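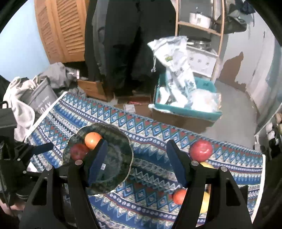

Our packing hall is getting two robot arms for fruit. What happens to the people?

We use cookies to remember your settings. Accept | Manage

I pack mixed fruit bowls and gift boxes at Nellden. Management says the arms start in November and no jobs will go, but the rota already shows fewer packers on the apple line. Has anyone been through this? Mainly I want to know what the day looks like afterward and if the pay grade changes.

siltska_nights
We got ours at Wakeditz last year. The arms took the plain apples and oranges. We kept anything soft, plus checking and restocking. Target went from 1,000 pieces a shift to 3,000 per station, and you spend more time standing and watching. My back is better, my eyes are worse. Pay stayed the same until we asked for a new job description in writing - do that before the start date, it took us months.

orchardline87
depends on the company. ours broke down a lot

packer_two
Ask who clears the jams. At my place that went to the packers with no training and it slowed everyone down. Also ask if the break times stay fixed, ours got moved to suit the machine.

Last updated: February 26, 2025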